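Keep the old tower, and open it up

My neighbour Gerrit Van Damme put a desktop computer out on the nature strip in December, with a bit of masking tape on top that said WORKS, I THINK. It sat there through one hot afternoon and by tea time it was in my shed. My wife has views on this. I have views too, and seeing as I'm the one with a column to fill, you're getting mine.

I reckon the plain old office tower is the best-made thing most of us have ever thrown away. I don't mean the gaming ones with the glass and the coloured lights (my nephew has one and it sounds like a hair dryer). I mean the dull black or beige box that sat under a desk at the council or the dentist for years, full of dust, being kicked.

Lay one on its side, take the panel off and have a proper look. Somebody thought about the person who'd be in there one day with big fingers and bad eyesight. The bits you're meant to touch are often a different colour from the bits you're not. I've had a hard drive out of one in less time than it takes me to find the right screwdriver for my laptop, and then the laptop turned out to have its memory soldered down anyway, so that was a lovely evening wasted.

I said all this to Joris Verbruggen, who ran the repair counter at Skotley until they closed it, and he told me I was being sentimental. His argument is that old towers chew through power, take up half the room and can't run what people want to run now. Fair enough on the size. On power I'd say it depends what you're doing with it – mine goes on for an hour after dinner and does the family photos, and I can't see that sending us broke. And plenty of people don't want to run much at all. They want to write a letter and pay the rego.

What gets my goat is the waste of a machine that was built to be opened. A thing with its own drive rails deserves a second drive at least! A new one from the shops down at Plulstead will cost you hundreds, and good luck getting into it. I paid 40 dollars for a graphics card and a bag of cables at a swap meet, and I've still got most of the cables.
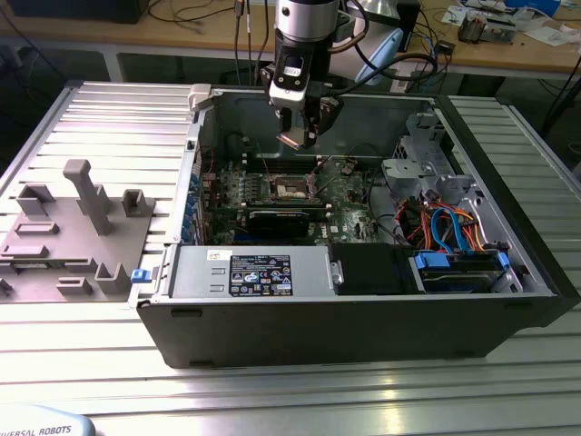
Blue tabs on the slot covers, blue rails on the hard drive, and the CPU socket sitting empty in the middle.

The empty socket puts people off, I know. It looks like the brain's gone, and it has, but a second-hand processor of the right type is a small thing to post and not a hard thing to fit. Check the board's model number first. I didn't, the first time, and I now own a very nice processor that fits nothing in the house.

So if you've got one in the garage, don't put it out for the hard rubbish yet. Wipe your files, ring around, ask at the library or the men's shed. Failing that, leave it on the nature strip with a bit of tape on it. I go past at 7 most mornings with the dog, and I've got room for one more if I shift the mower.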